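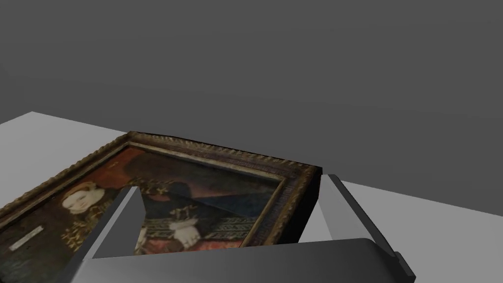 Fig. 1. Framed painting and gripper (computer render).

Home | Modules | Week 8 | Reading | Contact

Week 8: Reading a sighting report
Notes by Poonam Pandey

Last updated: Apr 29, 2020

Welcome back, everyone, and thank you for the lively messages after last week (I have read every one, even the very long one on ball lightning!). This week we move from films about unexplained lights in the sky to the reports behind them, and I'd like us to go slowly, as these are people's memories we are handling.

Our main case is the Grurkness sighting, one October evening, when 13 people on the harbour road reported a bright object over the water. Please read the statements before you watch the documentary, and jot down what each witness says in their own words — the height, the colour, how long it lasted. 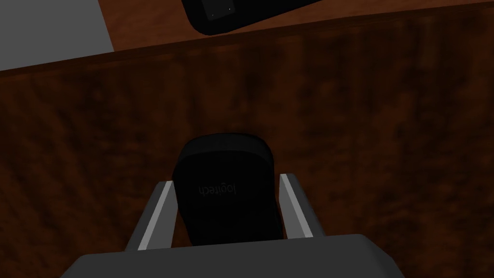
You will notice that the heights disagree quite a bit. One man says 1000 feet and his sister, standing beside him, says it was barely above the masts. Don't rush to call either of them wrong! Judging the height of a light at night is terribly hard when you don't know its size, and I have been fooled by Venus myself more than once.

Then look at the Zasar file, which has a single witness and a far neater story. Which do you trust more, and why? Bring a page of notes, or more if you get carried away as I usually do. 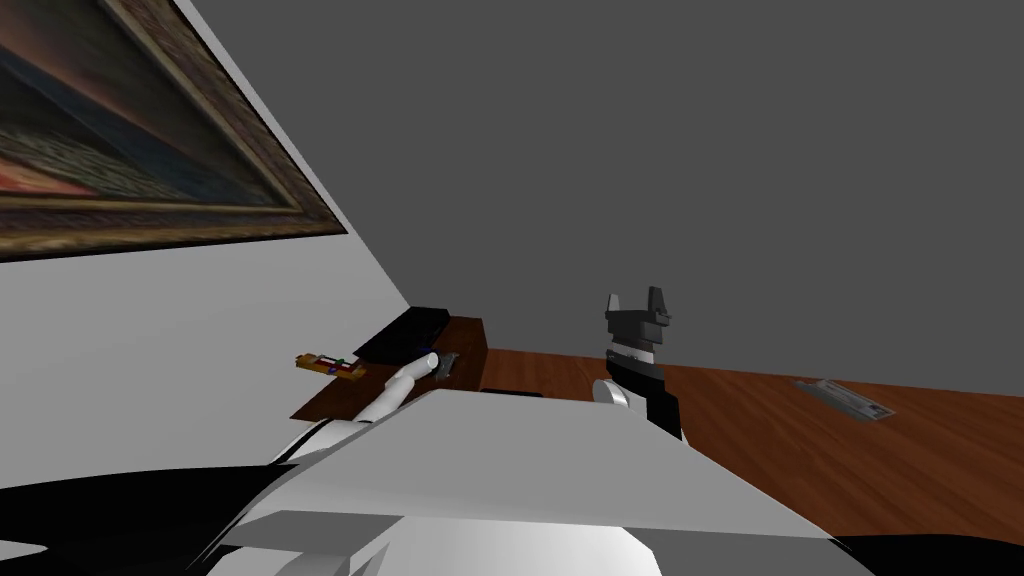

For the essay, compare the two cases in 1000 words. Kuo's chapter on interviewing witnesses is a good place to start, and do mention the weather records.

Related items
Week 7: The sky on film
The Sivport lights: a timeline
Glossary of sighting terms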